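Small things in the bathroom: one basket is enough

Posted 10/06/2021 in Household tips

In our old flat in Trivanham the bathroom had one shelf and no cabinet, so all the small things lived in a drawer. Travel bottles, boxes of plasters, dental floss, samples from the pharmacy. Every morning I was digging in this drawer with one hand and holding my toothbrush in the other. In February I finally emptied it on the table and changed to a plastic basket, and I want to write down how I do it now, because my sister-in-law asked me two times already.

Choosing the basket

Take one with holes in the walls. A closed box looks nicer on the shelf, but water collects in the bottom and then the cardboard packages become soft. Mine is a Sultari, the gray one, and it was not expensive. I had before a wicker basket from Vestergaard, very pretty, but it started to smell after one winter and I could not wash it properly. Plastic you can put under the shower.

Check also the size of the holes. If they are big, a lip balm will fall through and you will find it behind the washing machine. A thin mat on the floor of the basket helps. I cut mine from an old drawer liner.

Sorting on the table

Do not sort in the bathroom. Carry everything to a table where you have light and space, and put the basket on the left or on the right, whichever hand you do not write with. Then take the things one by one. It sounds slow, but when I take a handful I always put back things that should go to the garbage.
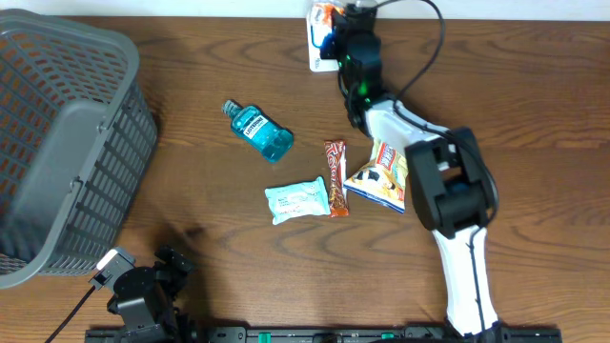
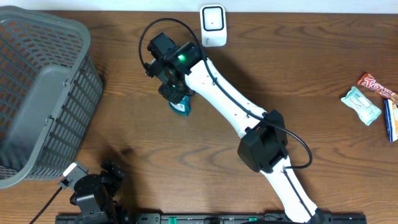
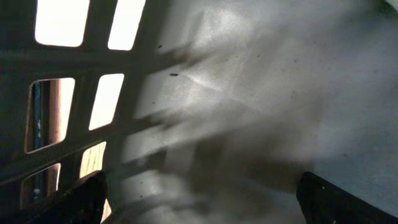

Read the date on every package before it goes in. Mouthwash and creams have it on the back or near the cap, sometimes printed so pale that you must turn the bottle to the lamp. If a bottle was opened and you don't remember when, let it go. Medicines I don't keep in the bathroom at all, they don't like the steam. They have their own tin in the bedroom closet, and the old ones go back to the pharmacy, never in the sink.

What goes where

Bottles I put standing along the back wall, with the cap up and closed well. Small boxes go in front of them on the narrow side, so I can read the name from above. Flat things like plasters go in a freezer bag, otherwise they slide under everything. Leave some empty space - when the basket is full to the top, you are back to the drawer.

Travel sizes deserve a corner of their own. When I pack a suitcase I take the whole corner, and when I come home I put back what is left. Before this I was buying a new little shampoo for every trip.

Cleaning

Once in a season I take everything out and wash the basket with warm water and dish soap. For the corners of the grid an old toothbrush is best. If there is a white layer from hard water, I use vinegar with water, half and half, leave it for 40 minutes and rinse well. I tried also the Proltier spray for limescale, it works faster but the smell is strong - open the window.

Let the basket dry upside down on a towel before you fill it again.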